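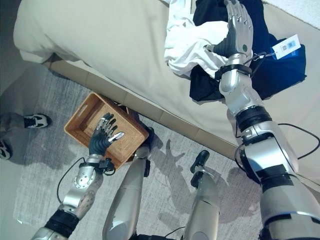

White piece and the navy-black one on the bed, tag still on its cord, basket on the floor by the bed base.

16 Feb 2024

Bedroom corner again, laundry sorting. I wanted to get the basket question settled before Octavio comes back from Drargate and asks me about it, so I stuck with one bed and one basket and didn't let myself wander off into the wardrobe stuff (tempting!).

Clothes first. We've been mixing lights and darks in one pile on the bed, and I still think that's the right way to start. White on dark is easy on the eyes, you can tell at a glance where one garment stops. Dark on dark is misery. Getachew wants to try two navy pieces together next and I told him he can do that one himself.

The tags. Ermira would like them all off. I'd like them to stay on, at least on the dark pieces, mainly so we can match a garment to its line in the stock book without unfolding it to look for the label. The cord is thin and does snag on knitwear, I'll give her that — we lost one in October and found it weeks later inside a pillowcase. Compromise for now: tags stay on anything woven, come off anything knitted. Ermira, if you're reading this, write your objection below and not on the whiteboard.

Bedding: keeping the cream. The gray set from Nassar shows every bit of lint and I was spending half the morning with the roller. Cream is also kinder to the white garments than I expected, as long as they're crumpled enough to throw a little shadow. Flat and ironed they just vanish.

Basket. I like the wicker one a lot more than the plastic tub. Shallow sides, so things go in without being stuffed, and the cut-out handle is big enough for my whole hand. It wants to live right up against the bed base, though. Any farther out and sleeves end up on the floor.

Still to do:
Ask Tsehay if Grilell will sell us a second basket in the same size. I have 100 left in the small purchases budget and would rather spend it on that than on more hangers.
Wash the gray set and put it away for good.
Stock book entry 296 has no color written down. Ayana, was that you or me?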